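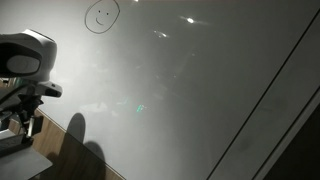 smiley on the whiteboard

Forum > Workshop > Carbs and Fuelling

Thread: Tratodov 28mm carb on a Lerholm single, bogs at quarter throttle

kickstart_kev
Right, at my wits end. 1979 Lerholm single, stock carb was worn out so fitted the Tratodov 28 that everyone raves about. Idles lovely. Flat out lovely. Anything near quarter throttle and it bogs like its run out of petrol. Plug is tan. New inlet rubber. Float height set as per the sheet. Air filter is the standard box, not a pod. Needle on the middle clip.
What am I missing?

mudflapper
Lean off the bottom. Raise the needle one clip, ten minute job. Mine did the same.

Two_Stroke_Tess
Wouldn't touch the needle yet. Quarter throttle is still mostly pilot and slide cutaway. What pilot jet came in it? Mine came with one far too small.

mudflapper
Needle is free, jets cost money. Try the free thing first.

Two_Stroke_Tess
Free until you've moved three things and dont know which one did it.

kickstart_kev
Pilot is whatever was in the box, no number on it that I can read. Will get the magnifying glass out tonight. Mixture screw is one and a half turns out btw.

oldgit_lerholm
Sell the Tratodov and get your original resleeved. Motaung do them, I had mine done and it's run 3,000 miles without a hiccup. These new carbs are a lottery.

kickstart_kev
How much though?

oldgit_lerholm
374 all in with postage. Before you all shout, yes it's a lot, but it came back like new.

mudflapper
374!! For a carb off a bike you could buy for not much more. Come on.

oldgit_lerholm
You couldnt buy one for that now, have you looked at prices lately.

Reshma Van Wyk
Moderator
Keep it to carbs please, there's a prices thread already. Kev, has the bike still got the original points? A tired advance unit feels exactly like a lean bog on these. Check with a strobe before spending anything. Springs go slack and it sits fully advanced too early.

kickstart_kev
Points yes, 13 years since I last looked at them, probaby more. Will borrow a strobe.
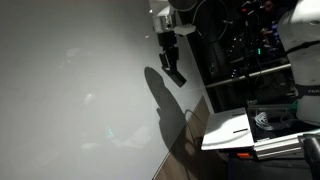 Can you set the timing on a Lerholm with a cheap strobe?
A cheap one is fine for this, as long as it runs off a separate battery and you can see the marks clearly. Dab of white paint on the rotor mark helps.

Two_Stroke_Tess
Seconded on the separate battery, the bike's own supply makes the cheap ones flicker all over the shop.

kickstart_kev
OK update. Strobe says advance is fine, moves smooth and stops where it should. So not that. Sorry Reshma.
Pilot jet, got the number in the end, it's two sizes under what Tess runs. Ordered one from Arnico, and a spare the next size up.

Reshma Van Wyk
Moderator
No need for sorry, at least it's ruled out.

mudflapper
Still say needle.

kickstart_kev
17 Jul 2021 and she runs! New pilot in, screw one and a quarter out, pulls clean from tickover. Tiny hesitation left if I snap it open cold, can live with that.

Two_Stroke_Tess
Told you :) Do a plug chop on a proper road before you call it done.

mudflapper
That hesitation is your needle. One clip. Go on.

kickstart_kev
Fine, will try it at the weekend if it stays dry. Want it right for the August run anyway.

oldgit_lerholm
What did the jets come to? Asking for my other one, which has a Tratodov on the shelf waiting for it. Dont say anything.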